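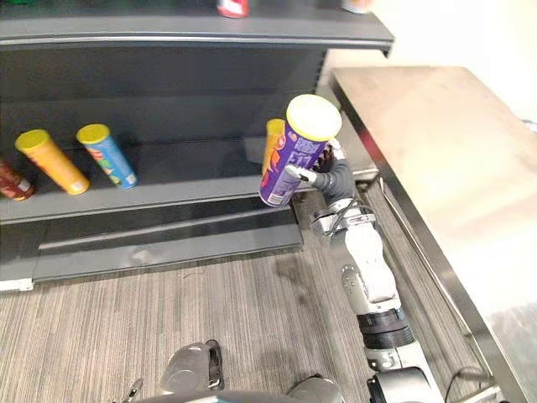

Snack cans on dark metal shelving.

Search this site Enter keyword Go

Basketball gear at home: cleaning, drying, storage

Compiled by Güven Tekin. Revised 21st October. Corrections from Bülent Kocabaş and Yavuz Avcı are included.

These notes cover composite and leather balls, court shoes, uniforms, and the portable hoop in the driveway. They assume one player and a normal laundry room. League equipment managers work to other schedules and should follow their own.

Composite balls

Wipe with a damp microfiber cloth after outdoor play. For heavier dirt, mix two drops of dish soap into a quart of lukewarm water and work along the channels with a soft toothbrush. Keep the brush off the valve. Wipe again with plain water and let the ball stand on a towel, valve up, until the surface no longer feels cool. No heaters, no dryer, no dashboard.

Do not use household spray cleaners with ammonia or bleach. They strip the tack from the cover and it doesn't come back.

Leather balls

Dry cloth only for routine cleaning. A leather ball that has been rained on should be blotted, lightly deflated and left in a room at 68 degrees for two days. Conditioner is not required. Bülent Kocabaş tested saddle soap on an old game ball and got dark patches around the seams, so leave that in the shoe kit.

Inflation

Read the pressure printed next to the valve and inflate to that. Measure indoors, with the ball at room temperature. A ball left in a cold garage reads low and will be overfilled if you correct it on the spot. Moisten the needle before inserting it, with water or a drop of glycerin, and push it in straight.

A hand pump with a built-in gauge is enough. I use a Zandar, which has lost no accuracy I can measure against the shop gauge. Check it once a season, in March if you play a winter schedule, and write the offset on a strip of tape on the barrel.
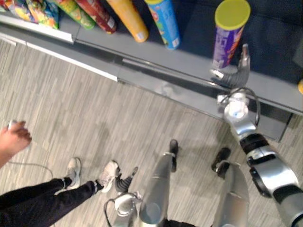

If the gauge is off by more than one psi, replace the gauge head before you replace the pump. The threads are standard on most models, but wrap them with one turn of plumber's tape and tighten by hand.

Court shoes

1. Remove laces and insoles.
2. Knock out grit. Use a wooden skewer for the herringbone grooves.
3. Scrub the outsole with warm water and a nylon brush. Dry with a towel.
4. Clean the upper with a barely damp cloth.
5. Stuff with plain newsprint. Change it after an hour, then leave overnight.

Outsoles that still slip on a clean floor have usually glazed. Wiping them with rubbing alcohol restores some grip. I keep a log, and my last pair went 882 hours of court time before the forefoot wore smooth. Players who drag a toe will see far less.
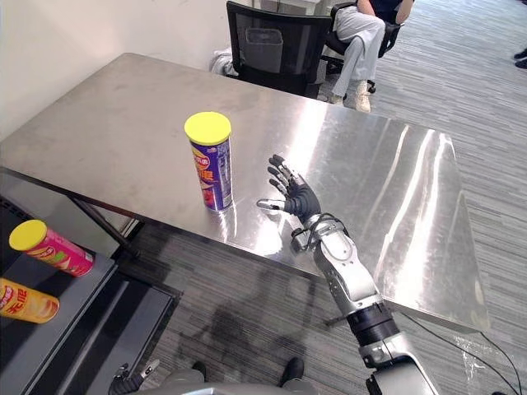

Uniforms

Turn jerseys inside out and wash cold on a gentle cycle. Heat-pressed numbers crack in the dryer, so hang them. Skip fabric softener: it coats the polyester and traps odor. For a jersey that smells clean out of the wash and sour by halftime, soak it for an hour in one part white vinegar to four parts cold water, then wash as usual.

Blood: cold water first, then an enzyme detergent. Grass and driveway dirt: let it dry, brush it, then treat.

Portable hoop

Fill the base with sand or water according to the manual. Water freezes, and a split base can't be patched reliably. Tarık Karaca used a Nollik resin kit on his and it leaked again at the same corner. Check the pole bolts every 11 weeks and replace any that show rust in the threads. Replace the net when two or more loops have parted.

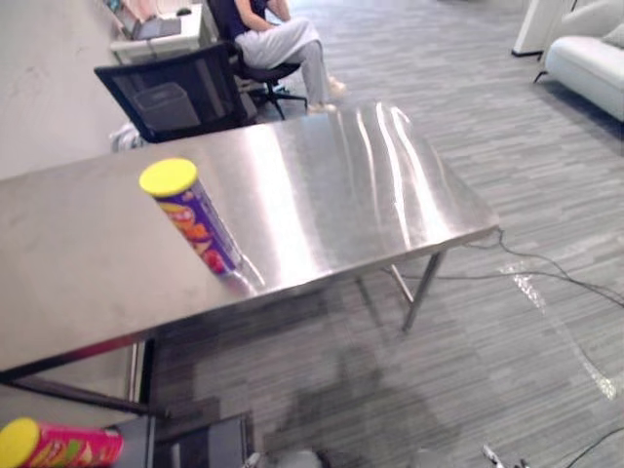
Yellow-lidded snack can standing on a steel table.

Storage

Store balls off concrete. A wall rack is best, and a mesh bag on a hook is acceptable. Drop the pressure by two psi for storage longer than a month. Hang shoes by the heel loop or set them on an open rack, never in the sealed gym bag. Label pumps and needles and keep them in one box, with spare needles taped inside the lid.

Yavuz Avcı asks about cedar blocks. They help with odor in a closet and do nothing for moisture.

Get new tips by email. Join 2,061 subscribers. Enter your address Sign up You can unsubscribe at any time.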